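Camar Tabletop Kit: evaluation notes and data card
Maintained by Karthik Hettiarachchi. Last changed 19 June 2020.

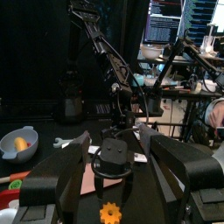 Does the kit work out of the box?
It depends on what you count as work. The arms power up and the grippers open and close on the first try. Getting a usable recording took us a good deal longer than the brochure says.

What is in this folder
100 episodes recorded with the kit on loan from Camar, plus our scripts and a log of faults. Each episode is one attempt at one tabletop task with small toy objects, things like a bowl, a banana, a wrench and a gear. Wrist camera video, joint positions and gripper state are stored together under one episode number.

episodes/ recordings, one folder each
scripts/ loader and replay
faults.txt read this before you buy anything

What the seller claims, and what we got
"Calibrates itself." It runs a routine with that name. Tsehay Hailu still had to redo the wrist offset by hand after 18 episodes, and again later on.
"No dropped frames." 20 episodes have gaps in the wrist video. They are marked in the log and we left them in.
"Any object." Flat things are a misery. Paper strips and thin sheets lie tight to the table and the fingers want something with sides. I would not believe a demo reel that only shows bananas.
"Setup in 60 minutes." Maybe, if Camar sends the person who wrote the manual.

Cables
The wrist housing cable hangs in a loop in front of the housing. I don't like it. Jarlath Breathnach asked support about a clip and was told the loop is by design. No drawing was supplied.

Known problems with the data
Lighting changes between episodes and we did not correct for it. Background clutter is whatever was on the desks. People's hands get into view in places. Task labels were typed by the operator and spelling varies, so match on the episode number.

Should you buy it
I would wait for the October firmware and ask to see it run on your own objects first. The Jasen kit is next on our bench and gets the same tasks.

Corrections to Oisín Foley, with the episode number please.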